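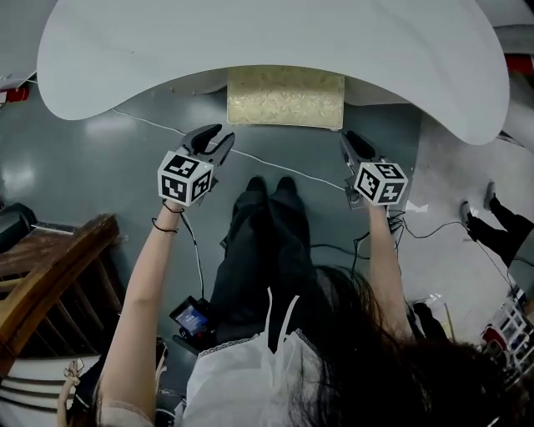

Speaker notes: Buying the kit before you know what you need

Slot is right after lunch on Thursday, so go gently. Water on the lectern. Clicker is in the side pocket of the laptop bag.

Slide 1. Title

Good afternoon everyone, and thank you for coming back in when it's so lovely out there. I've been asked to talk about money, and specifically how a small outfit like ours at Perninano plans for equipment when the thing it's equipping is a robot program that didn't exist two budgets ago. I'm not an accountant. I came up through operations, which mostly means I'm the one who gets the call when a cable goes missing.

(Pause. Ask for hands: who has bought a robot arm? Who has bought one and then had to find somewhere to put it? Wait for the second laugh, it usually comes.)

Slide 2. Where we started

Our first plan was a single line. It said "robot" with a number beside it, and I was rather proud of how tidy it looked. What it left out was the teaching. Before an arm can do any household task worth the name, somebody has to show it that task over and over, and we do a good deal of our showing by hand, with a person holding a pair of grippers and going about the job at an ordinary table with ordinary chairs. So the first real money went on hand-held grippers, and the arm came a fair bit later.

If you take one thing home, please let it be the order of purchase. We bought the grippers first and were collecting within weeks. Had we bought the arm first it would have sat in its crate through March while we worked out what to feed it.

Slide 3. The list, as it should have been

Read these out slowly, people like to write them down.

Hand-held grippers, in pairs, left and right
Spare fingers and spare marker cubes for the tops
Cables, and then the same cables again
Chargers and power boards
Furniture and household bits for people to work with
Storage for all of the above
Paid hours for the people doing the demonstrations
Paid hours for whoever checks the recordings

The last two came to more than the hardware in our first year, and I'd put them at the top if I were redoing the slide. (Must redo the slide.)

Slide 4. Six pairs

We settled on six pairs of grippers. I had asked for four, and the supplier, Flodeck, very kindly talked me through what happens when one pair is off for repair and another is waiting on a part. With four you are suddenly down to half your capacity and you still have people rostered on. Six let us run four stations and keep two pairs in the cupboard, and there has hardly been a week when both of those stayed in the cupboard.

Mention here that a pair counts as one unit in our books. We learned that after a muddle in the first stocktake, when half the room was counting hands and the other half was counting sets.

Slide 5. Cables (yes, a whole slide)

I know, I know. But our cable line for the year was $1232, and I had budgeted $279. Every cent of the difference was ordinary wear. People sit down, lean forward, reach under things, shift a chair back, and the cable goes wherever they go. Connectors loosen, somebody's heel finds the one on the floor. We now buy longer leads than we think we need, plus clips and sleeves to keep them together, and we replace on a schedule instead of waiting for a session to drop out.

(If someone asks about going wireless: we've priced it, we'd love it, it's on the list for the next round. Don't get drawn into battery chat, there's a whole session on that at Mollel's table tomorrow morning.)

Slide 6. The room

Floor space is a cost even when nobody sends you an invoice for it. We had pictured everyone standing at a bench. A lot of the work is done sitting down, and a lot of it is down at floor level, with boxes and baskets and the sorts of things people keep under tables. That changed the chairs we bought and how far apart we put the stations. Allow room for a second person's legs! I'm quite serious, measure it with two people seated before you sign for the furniture.

As for objects, op shops are your friend. A demonstration with one plain cardboard box teaches you about one plain cardboard box. We keep a small petty cash float for patterned boxes, shiny ones, odd shapes, anything with a colour or finish we haven't already got.

Slide 7. Asking for the money

We took the request up in two stages. Stage one covered grippers, cables and 47 paid sessions. Stage two, with the arm in it, only opened once those sessions had been checked and we could say how many were usable. Skultetti, who fund part of our program, were much more comfortable with that than they had been with the one big line, and I slept better too.

Slide 8. Questions

Leave ten minutes. Likely ones: leasing (we looked, the terms were too long for us), insurance (ring your broker early, they'll want serial numbers), and how long a gripper lasts (ask me again next year).

The list from slide 3 is on the handout by the door. Please take one, I printed far too many.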